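Prunodora 手工修枝剪（附 Gritura 双面磨石）

文／Nasrin Abbasi　12月更新

院子里的苹果树落完叶子，每年这个时候我都会收到一堆差不多的来信：剪子钝了怎么办，去年那把还能不能用，要不要换一把新的。我一般先劝大家别急着换，把旧剪子拆开洗一洗、磨一磨，多半还能陪你好几个冬天。可要是手里那把本来就松松垮垮，刀口咬不紧，剪下去总要拧着手腕再扯一下，那我就会推荐这一把 Prunodora 了。

这把剪子在我们店里卖了很久，中间改过手柄，改过弹簧，连皮扣的位置都挪过一回（左撇子的朋友应该还记得那次，来信真多！），但大体的样子没怎么变：一片弯弯的主刀，一片托住枝条的底刃，中间一颗可以拆的螺栓，拿在手里沉甸甸的，却不坠手。下面我慢慢讲，讲得可能有点长，您要是只想知道手大手小该买哪一号，可以直接跳到“尺寸与手柄”那一段。

先说刀口

修枝剪最要紧的就是刀口。Prunodora 的主刀用的是高碳钢，锻打以后再淬火，磨成单面的斜刃，另一面是平的。这样的刀口切进活枝很干脆，切面平滑，树愈合得也快一些。您剪完以后可以用拇指摸一摸切口，如果摸到毛边，或者树皮被扯起来一小条，那就是刀口钝了，或者两片刃之间有了缝。

高碳钢有个脾气，它会生锈。我知道有些朋友看到这里就想关掉页面了，先别急。不锈钢的修枝剪确实省心，淋一场雨也没事，可是我自己磨过不少，总觉得磨出来的刃不够“脆”，用几天就发腻。碳钢刀只要用完擦干，抹一点点油，颜色会慢慢变深，变成那种灰蓝灰蓝的样子，我倒觉得比新的时候好看。冬天把它忘在露台上一夜，长了一层薄薄的红锈，也不用心疼，拿细钢丝绒蘸点油擦一擦就下去了。当然，忘上一整个冬天就另当别论。

底刃上开了一道浅浅的槽，是让树汁流走的。剪李子、杏子这些爱流胶的树，没有这道槽，剪不了多久两片刃就黏在一起，每张开一次都要使劲。槽里积了东西，用一根竹签顺着刮就行，别用铁钉去抠，抠出了划痕以后更爱积东西。

弹簧与螺栓

弹簧是蜗卷式的，外面没有套子，坏了可以单换。我特别喜欢它回弹的力道，软硬正好，一个下午剪下来虎口不酸。前几年厂里换过一次硬弹簧，说是耐用，结果我们自己试了一个礼拜就写信去抱怨了，后来又换了回来。现在寄给您的都是软的这一种。

中间那颗螺栓带一个锁片，调松紧的时候要先把锁片推开。松紧怎么算合适呢？我习惯这样试：把弹簧取下来，剪子竖着拿，主刀自己会慢慢落下去，落到一半停住，就刚好。要是“啪”地一下就掉到底，那是太松；要是纹丝不动，那就太紧，用久了手腕会疼。调的时候每次只拧一点点，拧完开合几下再看。我见过一位老先生一口气拧到底，然后说这剪子是坏的，我帮他退回去一小圈，他剪了两下就笑了。

尺寸与手柄

一共有大小两号。大号全长和大多数成年男士的手掌配合得很好，小号的张口窄一些，手柄也细一些，适合手小的朋友，也适合专门修玫瑰、修葡萄的人。拿不定主意的话，建议选小的，因为手柄张得太开的时候手指只能用指尖去够，最费力气的恰恰就是那一下。

手柄外面包的是皮革，缝线在外侧，握着的时候摸不到。新皮有点硬，也有点滑，用过一阵子就服帖了。包皮用旧了可以重新包，我们店里收旧剪子做这个活儿，皮子的颜色有深棕和本色两种，本色的会越用越深，几年以后其实也看不出区别。皮革部分请用 Clesemell 皮革膏保养，一年抹一两次足够，抹太多会发黏，沾土。Clesemell 的气味是淡淡的蜂蜡味，我家的狗很喜欢，所以抹完记得放高一点。

左手版也有，是真正的左手版，两片刃的位置是反过来的，并非只把锁扣换了个边。下单的时候请在备注里写清楚，左手版要单独从工坊调货，会慢一些。

能剪多粗的枝

这个问题问的人最多。大号剪活枝，拇指那么粗的没有问题；干枯的枝要硬得多，同样粗细就请换锯子。我知道大家都有过那种时候，手里只有剪子，锯子在棚里，懒得走那一趟，于是左右摇着剪子硬咬……刀口崩的小缺口，十个里有九个是这么来的。树也难受，切口压得稀烂。走一趟吧，就当活动活动腿。

剪的时候把枝条放到刃口深处，靠近螺栓的地方，不要用刀尖去夹粗枝。底刃朝着要剪掉的那一侧，主刀贴着要留下的那一侧，这样留下来的切面最整齐。另外一只手可以轻轻把枝条往下压一点，让切口自己张开，会省很多力气。注意手要放得离刀口远一些，我自己手指上就有一道疤，是修一丛醋栗的时候走神留下的，当时在想晚饭吃什么。

随剪附送的 Gritura 磨石

每一把 Prunodora 我们都配一块 Gritura 双面小磨石，一面1000目，一面3000目。磨石不大，刚好能放进围裙口袋。1000目的那面用来开刃，去小缺口；3000目的那面用来收细，去毛刺。平时的小保养只用细的那一面就够了，我自己是每剪完一两棵树就停下来，喝口茶，顺手在刃上推几下。

用之前把磨石在清水里泡一泡，不再冒气泡了再拿出来。油也可以用，但是用过油就不要再改回用水，石头会闹脾气，变得滑溜溜的不下铁。磨法不难，我写在下面，您第一次做的时候慢一点：

先拧开螺栓，把主刀拆下来，用温水和一点洗洁精把树胶洗掉。洗不掉的老胶，滴几滴酒精等一会儿再擦。

刀平放在桌边，斜面朝上，左手按住（惯用左手的就反过来）。磨石贴在斜面上，找到原来的那个角度。找角度有个笨办法，用记号笔在斜面上涂一层颜色，推两下看看，颜色均匀地掉了就对了。只掉了刃口那一线，说明抬得太高；只掉了上面，说明压得太平。

然后顺着弧线从刀根往刀尖推，一直一个方向，别来回拉。推到刃口背面能摸到一丝细细的毛刺为止，再换3000目的那面轻轻推几下。最后把刀翻过来，平的那面完全贴着石头，抹一两下，把毛刺带掉。平面千万不要翘起来磨，一翘，两片刃之间就再也合不严了，这是我最想提醒大家的一件事。

底刃通常不用磨。如果上面有压痕，用石头的侧边把凸起来的地方推平就好。

装回去的时候在螺栓的孔里滴一滴油，开合几次，把溢出来的油擦干净，然后照前面讲的办法调松紧。第一次做可能要磨磨蹭蹭弄上大半个晚上，做过几回就快了。我有时候是一边听广播一边磨，把全家的剪子都磨了，连厨房的那把也没放过。

剪子的消毒

这一段是后来加上的，Kourosh Hashemi 来信批评我，说页面这么长，竟然一个字都没提消毒，他家的梨树就是被带病的剪子传染的。他批评得很对！从一棵树换到另一棵树之前，尤其是看到枝上有溃疡、有流脓、有颜色发黑下陷的地方，请用酒精把两片刃都擦一遍。漂白水也能杀菌，可是对碳钢很不客气，用了必须马上冲净擦干再上油，我嫌麻烦，一直用酒精。剪下来的病枝也请不要堆在树底下。

还有一个小习惯值得养成：先修健康的树，最后再修有毛病的那棵。这样就算中间忘了擦，损失也小一些。

什么时候修，修哪里

本来这是产品页面，不该啰嗦这些，可是剪子买回去总是要用的嘛，我就简单说几句。苹果和梨在落叶以后、发芽以前修，挑一个不结冰的日子，太冷的时候枝条脆，切口容易裂。李子、樱桃、杏子请等到夏天，冬天修它们容易染病。玫瑰看地方，冷的地方宁可晚一点，等芽开始鼓起来再动手，冻死的部分那时候也看得清楚。

下手之前先绕着树走一圈，看看哪里挤，哪里交叉。先去掉枯的、断的、互相摩擦的，去完了再退后几步看一看，常常会发现已经差不多了。我每年都忍不住多剪，剪完又后悔，夏天树就冒一大堆直直的徒长枝来报复我。切口留在芽的上方一点点，斜着，朝芽的反方向往下走，好让雨水流开。留得太长会枯成一小截木桩，贴得太近又伤了芽，多剪几次手上就有数了。

大枝分几刀来锯，先在底下锯一道浅口，再从上面往外一点锯断，最后修掉剩下的那一截，留住枝条基部那圈鼓起来的“枝领”。伤口不用涂什么东西，让它自己慢慢收口。

零件与收纳
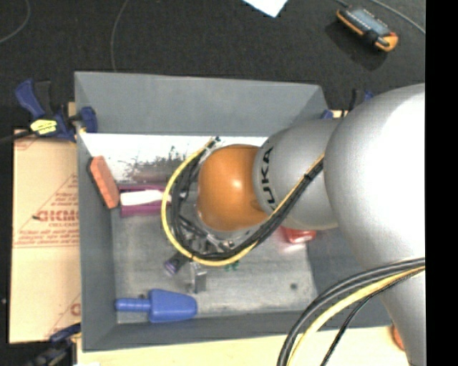
灰色长方盒，盒里放着几件小东西

可以单独买到的零件有：主刀、底刃、蜗卷弹簧、螺栓连锁片、缓冲垫、锁扣。大小两号的弹簧可以通用，刀片不通用，请看一下手柄内侧刻的字母再下单。缓冲垫是消耗品，合剪的时候如果听到金属碰金属的“嗒”一声，就是它磨扁了，换一个很便宜，不换的话震得手肘疼。

拆剪子的时候，我劝您在旁边放一个浅盒子，拆下来的东西随手放进去。弹簧尤其爱跳，我在草地里找过一次弹簧，跪着找到天黑，后来是第二年春天割草的时候听见它响的。

冬天收起来之前，把剪子洗净、擦干、上油，合上锁扣，包在一块旧棉布里，放在干燥的抽屉。不要长期插在皮套里过冬，皮套会吸潮，刀上会长出一片片的锈斑。皮套本身挂着晾就可以。

保修与维修

主刀和底刃保修3年，正常使用中断裂或者淬火有问题，我们都换新的。拿来剪铁丝造成的缺口不在范围里，缺口的样子我们一眼就看得出来，所以请不要说是玫瑰刺弄的（真有人这样写信来）。弹簧和缓冲垫属于易损件，不过刚买不久就坏掉的，写封信来，我们一般也就寄一个过去了。

维修由 Holub 工坊来做，工坊的 Joar Nyberg 负责磨刃和校正，皮手柄归 Shahla Hashemi。寄来之前请把剪子洗一洗，泥巴多的话他们要先花工夫清理。请附一张纸条，写上您的名字、地址，还有您觉得哪里不对劲，写得越啰嗦越好，“右手第二根手指会磨到”这样的话对 Shahla 非常有用。一般8个工作日寄回，早春是忙季，会再久一点。每个星期一工坊不收件，请避开这一天送上门。

买家来信摘录

“大号给我先生，小号给我自己，现在两把都归我了。小的修玫瑰真好用，皮手柄冬天摸着不冰。唯一的意见是锁扣刚开始有点紧，戴着手套推不动，用了一阵子才好。”

“我原来那把用了很多年，以为修枝就是要那么大力气。换了以后有点生气，早干什么去了。”

“磨石比我想的小，磨剪子够用，磨菜刀就有点局促。另外说明书的字也太小了。——Kamran Akbari”

说明书的字确实小，我们已经请厂里重排了，新版还没到。现在下单的朋友如果需要大字的，备注里说一声，我打印一份放进盒子里。

盒内物品

Prunodora 修枝剪一把（大号或小号，右手或左手）
Gritura 双面磨石一块，1000目／3000目
备用缓冲垫
擦拭用棉布
说明书

皮套和 Clesemell 皮革膏需要另外选购。礼盒包装是免费的，就是一个牛皮纸盒子加一段麻绳，下单时勾选即可。想在手柄的皮面上压名字的缩写也可以，要多等几天，压错了是我们的事，写错了就请您自己认下来啦。

店里有一把试用的，欢迎带着自家的一截枝条来剪剪看，上午来比较好，那时候我还没开始打包，可以陪您多聊几句。

相关商品
Gritura 单面粗磨石
Clesemell 皮革膏（小罐）
Prunodora 折叠修枝锯
修枝剪皮套，深棕
Holub 工坊磨刃服务

最近更新
苹果树冬季修剪的几个老问题
给麻绳上蜡
手套的尺码怎么量
碳钢刀具生锈以后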